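The Purple Tablecloth

On the day after the funeral lunch, Evie Kershaw put all the dishes on the table and told her brother-in-law that he could take what he wanted.

Colin Pickering did not want anything. He had driven from Foltton, nearly 40 miles, because she had asked him on the telephone in a voice he could not refuse. Now he stood in the kitchen in his coat and looked at the purple tablecloth, which he remembered from the store. He had been there when Mei bought it. She had held it up against her own dress and asked him if the flowers were too much.

"They are too much," he had said, and she bought it.

"You can sit down," Evie said. "It is only dishes."

He sat down. He moved his hand over the cloth, over a pale pink flower and then over the dark blue leaf next to it. The cloth had been washed many times and it was soft now.

"The big plate should go to you," said Evie. "You always carried the fish on it."
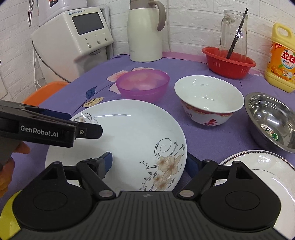 He thought about the fish. Every New Year Mei cooked it whole, and every New Year he brought it from the stove to the table with small steps, like a man who walks on ice, while his brother Keith shouted at him to hurry. When the fish was finished, the peach-colored flowers came out from under the sauce, and Mei always said, "There is my garden." She said it for the last time in 2000. After that year Keith was sick and they did not make the big dinner anymore.

"I have no fish," said Colin.

"You can buy a fish."

"For one person?"

Evie did not answer. She took the white bowl with the red character on it and turned it in her hands. This one came from the wedding, and there had been 8 of them in the beginning. Lionel Dobson broke the first one at the party, before the soup was even served, and he was so ashamed that he sent money in an envelope every August until Mei wrote to him to stop.

"I would like to keep this," Evie said. "If you don't mind."

"Why should I mind?"

"You were his brother. I was only her friend who came for one week and stayed."

Colin laughed, and he was surprised at the sound. It was true - she had come with one suitcase, and the room upstairs was still called the guest room.

He took off his coat at last and hung it on the back of the chair. Then he went to the other side of the table, where the yellow bottle of soap was standing near the red basket, and he looked into the steel bowl.

"She never took the sticker off," he said.

"She said it was not in her way."
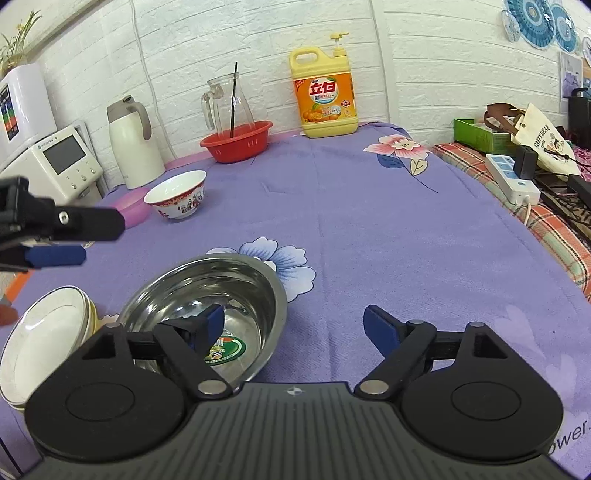
Mei's kitchen, the week we divided the dishes.

He tried the edge of the sticker with his fingernail. It did not move, and he was glad about it. He put the bowl back on the cloth, near the blue and white flower.

"I will take this one," he said.

"That one? It is a bowl for washing lettuce."

"I eat lettuce."

"And the plate?"

He looked at the plate for some time. Outside a car went slowly down Pearce Street and somebody called to a dog.

"Leave the plate here," he said. "I can come at New Year. I will bring the fish, and you will have to cook it, I don't know how it is done."

"I don't know either," said Evie. "She never let me near the pan."

"Then it will be a bad fish."

She pulled a sheet of newspaper from the pile on the chair and began to wrap the steel bowl for him, although nothing in the world could break it.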